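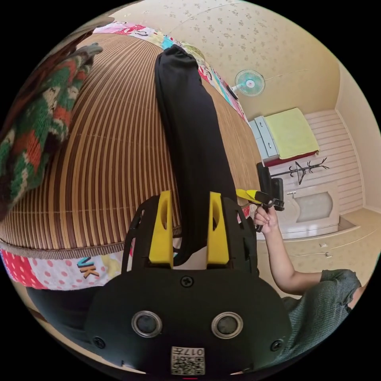

Wenderel slatted bed mat, brown and beige stripe, with a long black fabric bag.

Wenderel Summer Bed Mat

Item no. 36-B
Sizes: Twin, Full, Queen
Color: Brown/beige stripe
Edge: Brown binding
Usually ships Thursday

The Wenderel is a slatted mat that goes on top of your mattress during hot weather. Air moves between the slats and the surface does not hold heat the way a cotton pad does. Most customers put it on in June and take it off when the nights turn cool. You can sleep directly on it or lay a thin sheet over it.

The slats are joined on a woven backing so the mat bends with the mattress. It will follow a slight dip or a raised edge. It is not meant to be folded flat. Roll it with the slats facing out.

Fitting

Measure the top of the mattress, not the bed frame. The mat should stop an inch short of the mattress on each side. If you are between sizes, order the smaller one. Mats can't be trimmed, as cutting the binding will let the slats work loose.

Lay the mat out flat for a day before first use. New mats have a dry grass smell that fades in a week or so with a window open.

Care

Wipe with a damp cloth and dry right away. Do not machine wash, soak or steam. For body oil, use a little dish soap in warm water and wipe along the slats. Keep the mat out of direct sun while it dries. Vacuum the backing with a brush attachment once a month in season.

Store rolled, in a dry closet, off the floor. Plastic wrap traps moisture and is not recommended.

What changed this year

The binding is now double stitched at the corners. Karine Petrenko in our Grarkholm workroom tested the new corner over 1,000 rolls and had 3 broken stitches, all in the outer row. The older single-stitched mats are still covered under their original terms.

Warranty and returns

36 months on binding and backing. Single cracked slats are repaired for the cost of shipping in the first year. Unused mats can be returned within 30 days in the original carton. Orders over $100 ship free in the lower 48 states.

Related items

Jerninine pillow mat, sold singly
Hrynyshyn cotton storage sleeve, Twin through Queen
Replacement corner elastic, pack of 4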